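bollero-stack

12 stars 3 forks 5 comments

Planner and small executor for ordered stacking of flat food items with a two-finger gripper. It takes a recipe (an ordered list of layers) and a set of slot poses, and produces a sequence of pick, turn and place motions. It was written for the Bollero cell at Porkeck and has since been moved over to the Vestov controller, so a few names in the config still reflect the older setup.

What it does

The planner reads recipe.yaml, checks that every layer has at least one filled slot, and picks the order of slots so that the arm never reaches over an item it still needs. Each layer then becomes one skill call. Skills are plain Python functions in skills/, and adding a new one means writing a function and listing it in skills/index.yaml.

What it does not do: sauces, anything that needs cutting, and anything handed over by a person during a run. If the slot table is wrong, the plan will be wrong too. There is a check for empty slots but no check for the wrong item in a slot.

Install

Clone the repo, make a virtual environment with Python 3.10 or later, then:

 pip install -e .
 bollero check-config config/cell.yaml

check-config loads the slot table, runs a reach test on each pose and prints the ones that fail. Fix those before you do anything else. The reach test uses the Arellano kinematics package, which has to be installed separately. Version pins are in requirements.txt.

Running a recipe

 bollero plan recipes/single.yaml --out plan.json
 bollero run plan.json --speed 40

Speed is a percentage of the joint limits set in the controller. We leave it at 40. Higher values work for patties, but cheese slices swing at the end of the transfer and land crooked – the place skill has no correction for that.

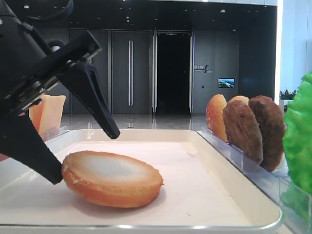 The place skill keeps two reference frames, one on the tray and one on the layer below. The first layer uses the tray frame and everything after it uses the layer frame, which is updated from the measured center of the last placed item. For a bottom bun lying cut face up, the center comes from an ellipse fit to the pale top, and the crust is masked out. Early versions fit the whole outline and the center drifted toward the thicker side of the crust. If your buns have seeds or a very dark crust, retune mask_low and mask_high in config/vision.yaml.

Slot table

Slots are described in config/slots.yaml, one entry per slot. Each entry has a rack name, an index, an item type, a pose and a lean angle. The lean angle matters more than it looks. Items stored on edge in clear racks rarely stand straight up, and a grasp planned for a vertical patty will push it into the divider. Measure the lean with the item in place and round to the nearest 5 degrees.

Clear rack walls also give the depth camera trouble. The code does not try to segment the rack. It crops to the slot box from the table and drops any point outside it. If you move a rack, redo the slot table.

Logs

Every run writes a folder under runs/ with the plan, joint states, gripper width and a still from the workspace camera at the start and end of each skill. Runs are numbered and never overwritten. Logs from before run 400 use the old gripper units (encoder ticks) and need tools/convert_width.py before they can be compared with newer ones. Run 1412 is the one used in the regression test, so please don't delete it.

Known issues

- The executor does not resume after a protective stop. Restart from the plan file with --from-layer.
- Lettuce is handled by the cheese skill with a lower grip force. It works for stiff leaves. Soft ones fold.
- plan.json stores poses in meters but slots.yaml is in millimeters. This will be fixed when the config format changes.
- The Vestov driver sometimes reports the gripper as closed for one cycle after opening. The executor waits two cycles before reading it.

Changes

May: moved to the layer frame for all layers after the first. Removed the old fixed-height mode. Recipes with a height field will still load and the field is ignored.

License is in LICENSE. Open an issue for bugs and attach the run folder if you can, or at least the plan file and the last still.

Share 5 comments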